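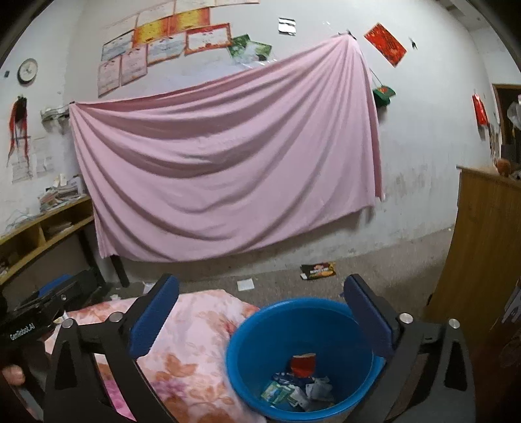

Saturday, back bedroom, rubbish and bedding

Started 3.55 by my watch. Loubna had done the front room already, so I went straight in with the blue basin. We are still using it as the waste bin in there until the proper one comes from Dalisay.

Contents when I had it over the bed: red cup-shaped container, green and white card packet, a blue and white wrapper, crumpled white paper. All of it to go out. Essam asked us to keep card separate this month, so the packet goes in the paper sack and the rest in the ordinary bag.

To do, bed: pink flowered cover off and shaken outside, mattress turned, cover back on. Sakda says two people for the mattress. Agreed, my back is no good for it.

To do, walls: the whitewash is stained and wants a wash down before anyone talks about painting. The pink sheet has to come down first. Keep the pins in a jar. Leave the certificates alone, they are pasted right up against each other and will tear if anyone tries to lift one. Same for the red poster with the gold characters. The clock can come off its nail for dusting, and the red tassel under it.

Query for Hazem: does the little green and red pouch on the string go back in the same spot afterwards? I would say yes.

Basin to be rinsed at the yard tap and put back by the bed. Mebrat has the bag ties.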